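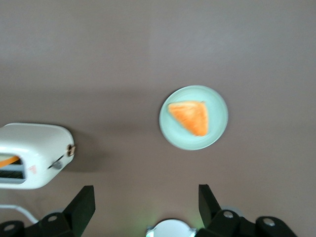 Wrist view, toaster task: one slice on the plate, one in the slot, gripper open.

# clenura-wrist-blur

Print this page | E-mail this page

Wrist-camera frames and labels for testing perception under motion blur. Built for the Clenura grasp planner; the loader has no dependency on the planner and can be used alone.

## Contents

- 307 episodes, split 268 train / 39 held out
- RGB from the wrist camera, joint states, gripper width
- Per-frame masks for `plate`, `slice`, `toaster`, `cable`
- A blur score per frame, computed inside the object masks only

The split is by episode. Do not re-split by frame, as neighboring frames are near duplicates.

## Labeling notes

A slice in the slot and a slice on the plate share the class `slice` and get separate instance IDs. The visible strip above the slot is masked; the hidden part is not guessed. Where an edge is smeared, the mask follows the midpoint of the smear. Shadows are excluded, including the band beside the toaster, which the January masks merged into `toaster` in 22 episodes. Those were redone by Bo-ram Ki and I-seul Yeo.

The fingers are masked out with a static polygon per gripper width. Reflections on the inner finger faces fall inside the polygon.

## Usage

```
pip install -e .
python -m wristblur.check --root data/
python -m wristblur.eval --split heldout --min-blur 0.4
```

`check` verifies timestamps and mask shapes, then exits nonzero on the first failure. Pass `--all` to report every failure.

## Known issues

- `cable` masks break where the cable passes behind the gripper. Treat fragments as one instance.
- Joint states lag the image by up to 8 ms. No correction is applied.
- Depth is not included.

## Maintainers

Jolán Katona (loader, eval), Hyun-seo Baek (labels). Last revised 11th June.

Filed under: Datasets, Perception, Manipulation

Related items

- grilov-calib: hand-eye calibration scripts
- drarholm-sim: tabletop scenes for planner tests
- clenura-planner: release notes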